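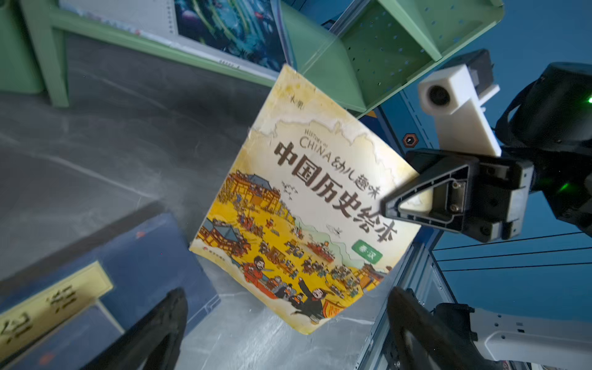
Somebody at Nolance wrote back after the June version of this talk that thin things are where a gripper shows its manners, and that I should have brought fewer blocks and more books.

Talks > Grippers > Speaker notes
Search this site Go
Jan 13, 2023
By the Plindik bench team

So, welcome everybody, and thank you for coming out on a Friday! (Wait for the door to close.) Start with the picture book, held at its edge by the tapered black finger with the triangular opening. Let folks look a good while before you talk over it.

Then the comparison. The Jevine fingers got 2000 grasps and the Chrysikopoulos pair got 2000 as well, same arm, same controller, and I'm still fond of both. Say that the wider pad was kinder to soft covers, but it did like to bump the neighboring book on the way in.

Mention the wrist camera here, and how much we argued over its angle. If there's time, tell them about run 2119, the long one, and then take questions on the controller settings.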